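Recording and scoring a two-arm nut handover, the short version

Jamshid Rahimi, Rawashdeh bench notes. Updated February 19, 2025

Written fast so the next lot of people can start without me. Covers set-up, teleop recording, cleaning and the test we use for the regrasp result. Does not cover training code, see the Clirkov readme for that.

What we are testing

Claim is simple. If you teach a policy the handover as its own short segment, with its own labels, it copes better with nuts that land on their side. Old way was one long clip from first touch to final place. Same arms, same nuts, only the labelling changes. Keep it that way. Please don't "improve" three things at once.

Before you start

Arms homed, estop within reach of the person driving. Zeneo running on the recording machine, check the version matches the one on the whiteboard. Head camera and both wrist streams showing live. If one stream lags, restart all of them, not just the bad one. They drift apart otherwise and you only find out at cleaning.

Sheeting down and pulled as flat as it'll go. Shiny, yes. We tried a matt cloth in December and the nuts dragged it about.

Step 1. Lay out the bench

Compartment tray left, perforated steel tray in the middle, taped board to the right. Angle the blue tray a bit, different angle each batch. Don't line it up square every time or the policy learns the angle and nothing else. Tape outline on the board stays clear at the start of each take.

Nuts go in the cells any way they fall. Some hole up, some on their side. Drop them in, don't place them. People place them neatly without noticing and then the whole batch is too easy.

Step 2. Loose nuts in the steel tray

Put a few in by hand before you press record. Spread out, not all in the near half. The steel throws a big bright reflection and a nut sitting in it is hard to pick out on the head view. That's wanted. Leave some there.

Step 3. Drive the take

Left arm goes to the nut first. Close slowly. Fingers come in from the side, low, almost along the metal. If you come from the top the fingertips catch in the perforations and the arm faults.

Right arm waits near, fingers open, pointing left. Not above the left gripper. Bring it in once the left has hold. Both grip, count of one, left lets go. That overlap is the bit we care about so dont rush it.
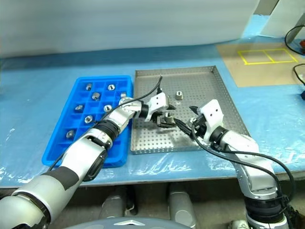 Vol. 2, page 171

Watch the wrist cables at this point. With the two grippers this close there isn't much room for slack, and a loop round the forearm will snag if you roll the wrist the long way. Roll it the short way. If you've lost track of which way is short, back off and start the take again, it's cheaper than a cable.

Step 4. Mark the segments

Pedal press at each change. First contact, both gripping, left released, nut placed. Zeneo writes these as marks on the timeline. Missed one? Finish the take anyway and add it by hand afterwards, the take is still good.

Failed grasps stay in. Mark them as failed, do not bin them. The earlier set had all its fumbles cut out and the policy had no idea what to do after a slip. Just sat there squeezing air.

Step 5. Clean

Run the checker. It throws out takes with dropped frames or marks in the wrong order. We recorded 4000 takes and kept 3430, so expect to lose a fair few. Look at the rejects by eye before deleting, in the first pass the checker was binning good takes with a long pause in the overlap.

Split train and test by batch, never by take. Takes in one batch share a tray angle and lighting, so a random split leaks and your score looks lovely and means nothing.

Step 6. Score it

Load the segmented policy and the long-clip policy in Clurkimitz. Same starting layouts for both, swap the order halfway through. A trial passes only if the nut changes grippers and ends inside the tape. Touching the tape is a fail. Regrasp by the left arm is allowed, more than 2 regrasps is a fail.

Write down how the nut was lying at the start. Without that the result is useless, the gap between the two policies was nearly all in the side-lying nuts. Hole-up ones, hardly any diffrence. I'd not claim anything wider than that yet. One nut size per session so far, one bench.

Common trouble

Gripper closes on nothing: wrist stream is behind. Restart streams.

Nut spins in the fingers: closing too fast, or gripping across a corner. Open, shift a touch, close on the flats.

Right arm stops short: soft limit on the elbow. Move the steel tray a bit left, leave the limit alone.

Tray creeps over the sheeting: small bit of double-sided tape underneath. Peel it off before you change the angle, not after.

Marks out of order: someone rested a foot on the pedal. Fix by hand, move the pedal.

Still to write up: mixed sizes, and what to do with washers. Raw logs are on the Rawashdeh drive under the batch name, ask me if the folder is locked.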